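4.2 Open-house sessions

The second part of the study took place during the February open house at the Bollolport office, where visitors could try the Isach hand-held grippers themselves. We chose the event because it gave us access to people who had no background in robotics and no reason to be careful with the equipment. Each session lasted up to 30 minutes. The visitors had come to see the office, and taking part was one of several things on offer that afternoon.

Sessions were run by Busisiwe Makhubela and Kumaresan Kamath. Visitors were met at the door, given a short talk, and shown one pick from start to finish. They then took a gripper and worked at the round table, either alone or next to a second person with a gripper of their own. The only instruction was to pick up an item, move it somewhere else on the table, and let go of it. We did not tell visitors which item to start with or how to hold it. When someone asked, the host repeated the instruction and left it there.

The items were small packaged goods and bottles of the sort found in an office kitchen or a desk drawer. Soft packaging was included on purpose. In the earlier lab sessions (Section 4.1), the Tsang set had consisted only of rigid blocks and cups, and the people using it were staff who already knew how wide to open the fingers. Clear bags and foil packets are harder to judge. Their edges fold when touched, and their surfaces reflect the ceiling lights, so the outline seen by the wrist camera changes with small movements of the hand. Figure 6 gives the wrist view with the fingers open on either side of a clear bag, while a second gripper is held at the far right of the table.

Recordings were stored with the Postar logging tool and reviewed later by Ankica Kovačević and Johannes Rampersad, working separately. A pick was counted as complete if the item left the table and was set down again under control. Items that were pushed or dragged were marked as contact without a pick. Where the two reviewers disagreed, Tõnu Adomaitis looked at the recording and made the final call.

Two limits should be kept in mind. First, visitors watched each other. Someone who had waited in line had usually seen several attempts before making one, and we have no way to separate that from ordinary practice. Second, the hosts sometimes talked during a pick – mostly to answer questions – and this may have slowed people down. We kept these recordings in the set, as talk of this kind is normal at a public event.

Figure 6. Wrist-camera view from a hand-held gripper at the open house. The fingers are open around a clear plastic bag, with a gold foil packet to its left and a larger pouch and two bottles farther up the table.

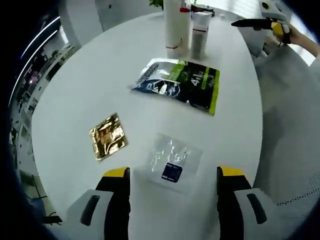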